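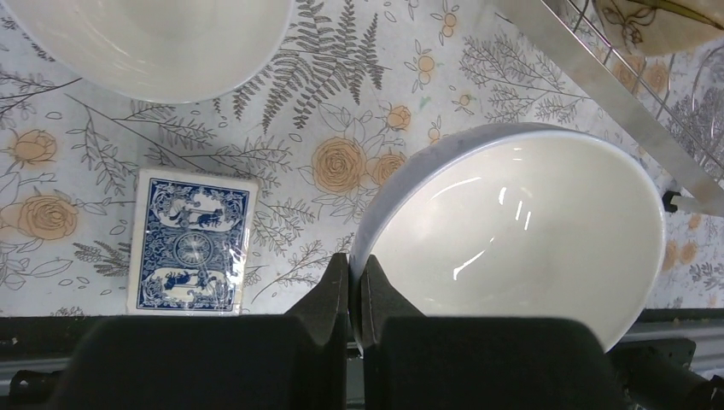 공연 보기 전에 저녁 먹기: 프리시어터 세트를 의심하면서 고르는 방법

공연장 근처 식당들이 내거는 프리시어터 세트를 나는 잘 믿지 않는다. 막이 오르기 전에 여유 있게 코스를 마칠 수 있고, 값도 평소보다 싸고, 극장까지 걸어서 금방이라고들 한다. 세 가지가 다 맞는 집도 있기는 하다. 그런데 몇 년 동안 공연을 보러 다니며 먹어 본 바로는 하나쯤은 틀린다. 디저트를 포기하고 뛰어나온 적도 있고, 단품으로 시켰으면 덜 냈을 밥을 세트라는 이름으로 먹은 적도 있다.

그래서 예약하기 전에 확인하는 순서를 적어 둔다. 맛집 추천 글이 아니다. 어느 집이 맛있는지는 다른 데도 많이 나와 있고, 그런 글에는 정작 몇 시에 앉아서 몇 시에 일어날 수 있는지가 빠져 있다.

준비할 것

공연 예매 내역, 식당의 단품 메뉴판(세트 메뉴판 말고), 지도 앱, 전화기. 전화는 정말로 걸어야 한다. 앱으로만 끝내고 싶은 사람은 4단계를 건너뛰게 될 텐데, 내 경험으로는 거기서 제일 많은 것이 드러났다.

1단계. 시작 시간에서 거꾸로 계산한다

대부분은 저녁을 몇 시에 먹을지부터 정한다. 나는 막 오르는 시각부터 적고 거꾸로 내려온다. 종이에 적는 편이 낫다. 머릿속으로 하면 꼭 화장실 줄을 빼먹는다.

적을 항목은 이렇다.

막이 오르는 시각
객석에 앉고 싶은 시각
극장 로비에 도착할 시각
식당 문을 나설 시각
계산서를 달라고 할 시각
식탁에 앉을 시각

계산서를 달라고 할 시각과 식당 문을 나설 시각을 따로 적은 이유는 겪어 본 사람이면 안다. 공연장 앞 식당에서는 모든 손님이 같은 시각에 일어난다. 평소라면 카드를 주고 바로 받을 것을, 그날은 계산대 앞에 외투 입은 사람들이 줄을 서 있다. 식당에 물어보면 그런 일은 없다고 한다. 있다.

객석에 앉고 싶은 시각도 솔직하게 적는다. 시작 직전에 들어가도 괜찮은 사람이 있고, 프로그램북을 읽어야 마음이 놓이는 사람이 있다. 나는 후자라서 남들보다 일찍 일어나야 하고, 그만큼 먹을 시간이 준다. 동행이 있으면 이 부분은 미리 물어본다. 식탁에서 한 사람만 시계를 보고 있으면 밥맛이 떨어진다.

지연 입장 규정도 이때 본다. 공연장마다 다르고 작품마다 또 다르다. 늦게 온 관객을 중간에 들여보내는 공연이면 조금 느슨해져도 되지만, 인터미션까지 로비 화면으로 봐야 하는 공연이면 계산을 빡빡하게 다시 한다. 인터미션이 없는 작품은 말할 것도 없다.

2단계. "도보 3분"을 직접 재 본다

식당 소개에 적힌 도보 시간은 누가 잰 것인지 알 수 없다. Imitz 극장 뒷골목에 있는 Hartley를 처음 예약할 때 안내문에 극장까지 도보 3분이라고 되어 있었다. 지도로도 그쯤 나온다. 다만 그것은 식당 문에서 극장 건물 모서리까지의 이야기다. 관객이 들어가는 문은 반대쪽 큰길에 있고, 중간에 신호가 긴 횡단보도가 있다. 우리 일행은 식당을 나서서 로비에 들어설 때까지 13분이 걸렸다. 비가 왔고, 한 명은 굽 있는 구두를 신고 있었다. 하지만 공연 날 비가 오고 누가 구두를 신는 일은 드물지 않다.

그래서 지도를 볼 때는 다음을 고친다.

목적지를 극장 이름이 아니라 관객 출입구로 찍는다. 극장 홈페이지의 오시는 길 안내에 출입구 표시가 따로 있는 경우가 많다.

횡단보도와 육교를 센다. 지도 앱의 예상 시간은 신호 대기를 후하게 잡아 주지 않는다.

객석이 몇 층인지 본다. 로비 도착과 착석은 다른 일이다. 3층 객석은 승강기를 기다리든 계단을 오르든 시간이 든다.

물품 보관소를 쓸 생각이면 그 줄도 넣는다. 겨울에는 특히 길다.

가까운 식당이 좋다는 말 자체도 조금 의심스럽다. 극장 바로 앞집은 같은 생각을 한 사람들로 가득하고, 주방은 같은 시각에 주문을 몰아 받는다. 한두 정거장 떨어진 동네에서 먹고 지하철로 오는 쪽이 덜 초조했던 적이 여러 번 있다. 물론 지하철이 늦을 수 있다. 어느 쪽 위험을 고를지의 문제라서 정답을 주기는 어렵다.

3단계. 세트 값을 단품으로 풀어 본다

프리시어터 세트는 대체로 전채와 메인과 디저트, 또는 그중 둘을 묶는다. 할인이라고 쓰여 있으면 무엇에 비해 할인인지를 본다. 같은 음식을 단품으로 시켰을 때보다 싸다는 뜻인지, 저녁 정식 코스보다 싸다는 뜻인지 흐리게 적는 집이 많다. 저녁 코스보다 싼 것은 당연하다. 접시 수가 적으니까.

푸는 방법은 단순하다. 세트에 들어 있는 음식을 단품 메뉴판에서 찾아 값을 더한다. 이때 두 가지가 걸린다.

첫째, 단품 메뉴판에 없는 음식이 세트에만 있는 경우다. 이러면 비교가 안 된다. 비교가 안 되게 만든 것인지 원래 그런 것인지는 모르겠지만, 나는 이런 세트라면 비슷한 재료의 단품 값을 대신 넣고, 한 단계 낮춰 잡는다.

둘째, 이름은 같은데 양이 다른 경우다. 세트의 생선이 단품의 생선과 같은 크기라는 보장이 없다. 이것은 메뉴판으로는 알 수 없고 물어봐야 한다.

추가 요금도 본다. 메인 중에서 제일 먹고 싶은 것에 추가금이 붙어 있는 세트가 흔하다. 스테이크에 붙고, 양갈비에 붙고, 어떤 집은 디저트의 치즈에도 붙는다. 추가금을 더한 값이 그 세트의 진짜 값이라고 생각하면 된다. 추가금이 없는 선택지는 닭과 버섯 리소토 둘뿐인 경우를 여러 번 봤다. 닭과 리소토를 좋아한다면 아무 문제가 없다.

음료는 거의 언제나 빠져 있다. 웰컴 드링크 한 잔이 포함이라면 무엇인지 확인한다. 스파클링 와인이라고 쓰여 있는지, 그냥 웰컴 드링크라고 쓰여 있는지가 다르다. 물값을 받는 집도 있으니 그것도 본다.

마지막으로, 디저트까지 먹을 생각이 있는지 자신에게 묻는다. 1단계에서 적은 시각을 보면 답이 나온다. 디저트를 못 먹고 나올 것 같으면 디저트가 낀 세트는 할인이 아니다. 두 접시짜리를 고르든지 단품으로 하나씩 시키는 편이 낫다.

4단계. 전화를 걸어서 물어본다

무엇을 묻느냐가 중요하다. "공연 시작 전에 다 먹을 수 있나요?"라고 물으면 다들 그렇다고 한다. 나도 식당에서 일했으면 그렇다고 했을 것이다. 대신 아래처럼 묻는다.

주방은 몇 시에 첫 주문을 받나요?

문 여는 시각과 주방이 첫 접시를 내는 시각이 다른 집이 있다. 다섯 시에 문을 연다고 해서 다섯 시에 앉았더니 빵만 먹으며 한참을 보낸 적이 있다.

전채와 메인 사이가 보통 얼마나 걸리나요?

대답이 바로 나오는 집은 시간을 재 본 집이다. "금방 나옵니다"라고 하면 한 번 더 묻는다. 그래도 금방이라고 하면 속으로 넉넉하게 더한다.

그 시간대에 예약이 얼마나 차 있나요?

정확히 알려 주지 않아도 괜찮다. 만석인지 아닌지만 들어도 계산대 줄을 짐작할 수 있다.

선결제가 되나요? 아니면 메인이 나올 때 미리 계산해도 되나요?

이것이 되면 일이 많이 쉬워진다. 싫어하는 집은 별로 못 봤다. 식당도 자리를 빨리 돌리고 싶어 한다.

디저트를 공연이 끝나고 와서 먹을 수 있나요?

해 주는 집이 더러 있다. 홈페이지에는 잘 안 써 놓는다. 된다고 하면 마지막 주문이 몇 시인지까지 받아 둔다. 커튼콜이 길어지면 놓칠 수 있다.

전화를 받은 사람의 대답이 홀에서 그대로 지켜지리라고 믿지는 말자. 예약 메모에 남겨 달라고 하고, 앉자마자 다시 말한다. 두 번 말하는 것이 무안하면 객석에 늦게 들어가는 쪽이 얼마나 더 무안한지 떠올려 본다.

5단계. 예약 앱의 조건을 끝까지 읽는다

나는 Flendow로 예약하는 일이 많은데, 이 앱이 특별히 좋아서 쓰는 것은 아니고 근처 식당들이 여기에 올라와 있어서 쓴다. 공연 전 시간대를 예약하면 화면 아래쪽에 이용 시간 제한이 뜬다. Hartley는 80분이었다. 글씨가 작다.

80분이 짧은지 긴지는 시계가 언제부터 가느냐에 달려 있다. 앉은 시각부터인지 예약한 시각부터인지가 다르고, 동행이 늦으면 차이가 커진다. Hartley는 예약 시각부터였다. 일행이 늦게 와서 그만큼 우리 시간이 깎였고, 세 접시를 먹기에는 모자랐다. 앱에는 기준이 나와 있지 않아서 매장에 가서야 알았다.

노쇼 위약금도 본다. 인원이 한 명 줄어도 위약금이 나오는 곳이 있고, 당일 몇 시까지만 받아 주는 곳이 있다. 공연은 배우 사정으로 취소되기도 하는데, 공연이 취소되었으니 저녁도 취소하겠다는 말은 대개 통하지 않는다. 극장과 제휴했다고 홍보하는 식당이라도 마찬가지다. 제휴라는 말이 무엇까지 뜻하는지는 한 번 물어볼 만하다. 내가 물어본 곳은 극장 로비에 전단을 놓는다는 뜻이었다.

별점은 시간대를 가려서 읽는다. 주말 점심에 온 가족이 남긴 다섯 개짜리 후기는 공연 전 한 시간 남짓의 저녁에 대해 알려 주는 것이 거의 없다. 후기 검색창에 공연, 뮤지컬, 시작 시간 같은 말을 넣어 보면 몇 개로 줄어든다. 그 몇 개가 쓸모 있다. 나쁜 후기라고 다 피할 것은 아니다. "너무 재촉한다"는 불평이 줄줄이 달린 집이라면 공연 전에는 오히려 믿을 만하다.

6단계. 멤버십 할인은 맨 마지막에 넣는다

공연 관객용 멤버십인 Plusska를 쓰면 제휴 식당에서 할인을 받는다. 지난 4월에 나도 가입했다. 할인이 되는 것은 사실이다. 다만 프리시어터 세트에는 중복 적용이 안 되는 집이 대부분이라, 할인을 받으려면 단품으로 시켜야 했다.

그러니 순서를 이렇게 한다. 세트 값(추가금 포함)을 적는다. 그 옆에 단품 합계에서 멤버십 할인을 뺀 값을 적는다. 두 값을 견주고, 먹을 수 있는 접시 수로 다시 본다. 내 경우 Hartley에서는 단품 두 가지에 할인을 받는 쪽이 세트보다 덜 나왔다. 다른 집에서는 반대였다. 할인율만 보고 식당을 고르면 애초에 갈 생각이 없던 비싼 집에 앉게 된다. 할인받아 더 많이 쓰고 나오는 셈인데, 멤버십을 만든 쪽에서는 그게 목적일 것이다.

연회비도 잊지 말자. 일 년에 공연을 두어 번 보는 사람이 본전을 뽑을 수 있을지 나는 의심스럽다. 홈페이지에 나오는 예상 절약액은 매달 가서 매번 와인까지 시키는 사람을 기준으로 삼은 듯하다.

당일에 할 일

예약 시각보다 조금 일찍 간다. 앞에서 말했듯이 시계가 예약 시각부터 가는 집이 있다.

앉으면서 공연 시작 시각을 말하지 말고 나가야 하는 시각을 말한다. "일곱 시 반 공연이에요"라고 하면 직원은 자기 기준으로 계산한다. "여섯 시 오십 분에는 일어나야 해요"라고 하면 계산할 것이 없다.

주문은 한꺼번에 한다. 전채를 먹으면서 메인을 고르겠다는 것은 다른 날에 한다.

오래 걸리는 음식을 피한다. 웰던 스테이크, 주문받고 굽는 수플레, 통생선구이, 솥밥. 메뉴판에 조리 시간이 적혀 있는 음식은 그 시간보다 더 걸린다고 본다. 반대로 미리 끓여 두는 찜이나 스튜, 차가운 전채는 빠르다. 파스타는 집마다 다르다. 사람이 몰리면 느려지는 것도 파스타다.

국물은 생각보다 시간을 먹는다. 빨리 나오지만 뜨거워서 빨리 못 먹는다.

메인이 나오면 계산서를 부탁한다. 어색해하는 직원도 있지만 공연장 근처라면 익숙하다.

술은 각자 알아서 할 일인데, 나는 한 잔 이상 마시고 조는 일 없이 2막을 본 적이 없다. 표값이 저녁값보다 비싼 날에는 물을 마신다.

늦어질 때

전채를 치운 뒤 메인이 한참 안 나오면 직원을 부른다. 기다리면 나오겠지 하고 예의를 차리다가 나중에 허겁지겁 먹는다. 부를 때는 따지지 말고 "메인 나오는 데 얼마나 걸릴까요? 나가야 하는 시각은 이때예요"라고만 한다. 대답이 일어날 시각을 넘기면 취소가 되는지 묻는다. 아직 조리에 들어가지 않았다면 빼 주는 곳이 많았다.

포장을 부탁하는 방법도 있지만 권하지 않는다. 객석에는 음식을 못 가지고 들어가고, 보관소에서도 음식은 안 받는 곳이 있다. 따뜻한 생선이 든 종이봉투를 들고 로비에 서 있어 본 사람으로서 하는 말이다.

세트를 다 못 먹었을 때 값을 깎아 주느냐고 묻는 사람이 있다. 식당 잘못으로 늦었다면 말해 볼 만하다. 나는 두 번 말했고 한 번은 디저트 값을 빼 주었다. 손님이 늦게 온 경우라면 기대하지 말자.

차라리 공연 뒤에 먹는 것은

이 글을 여기까지 읽고 공연이 끝나고 먹겠다는 사람이 있을 것이다. 괜찮은 생각이다. 시간 계산이 필요 없고, 방금 본 것에 대해 이야기할 수도 있다. 문제는 그 시각에 주방을 여는 집이 얼마 없다는 것이다. 영업시간이 늦게까지로 되어 있어도 식사 주문은 훨씬 일찍 끝나고 안주만 되는 집이 있다. 확인할 것은 폐점 시각이 아니라 주방 마감 시각이다. 공연 시간에 커튼콜과 로비를 빠져나오는 시간까지 더한 뒤 그 시각과 비교한다. 막차도 봐야 한다.

나는 요즘 절충해서 먹는다. 공연 전에 김밥이나 샌드위치로 배를 반쯤 채우고, 끝나고 제대로 먹을 수 있으면 먹고 아니면 집에 간다. 낭만은 없다. 대신 1막 내내 배에서 소리가 나는 일도 없다.

실제로 적어 본 예

Imitz 극장의 저녁 공연에 맞춰 적은 메모를 그대로 옮긴다.

막 오름: 일곱 시 반
착석: 일곱 시 십오 분
로비 도착: 일곱 시 오 분
식당 나섬: 여섯 시 오십 분 (걷는 데 13분, 나머지는 신호가 한 번 더 걸릴 때)
계산서 부탁: 여섯 시 반, 늦어도 메인 나온 직후
식탁에 앉음: 다섯 시 반

식당에 앉아 있을 수 있는 시간이 꼭 80분이다. 이용 제한과 딱 맞아서 그날은 마음에 들었다. 실제로는 주방이 첫 주문을 늦게 받아서 전채가 나올 때까지 33분을 기다렸다. 4단계의 첫 질문은 그날 이후에 넣은 것이다. 메인은 절반쯤 서둘러 먹었고 디저트는 못 먹었다. 다음번에는 단품 두 가지로 바꾸고 앉자마자 나갈 시각을 말했더니 커피까지 마시고 나왔다. 두 번째가 잘된 것이 내 준비 덕인지 그날 손님이 적어서였는지는 모르겠다. 빈 식탁이 꽤 보이기는 했다.

메모를 휴대전화에 저장해 두면 같은 극장에 갈 때 다시 쓸 수 있다. 단, 시작 시각이 작품마다 달라지니 맨 윗줄부터 새로 적는다. 식당 쪽 조건도 자주 바뀐다. 이 글의 Hartley와 Flendow 이용 조건은 2026년 6월에 확인한 것이고, 가기 전에 다시 전화해 보는 것이 좋다.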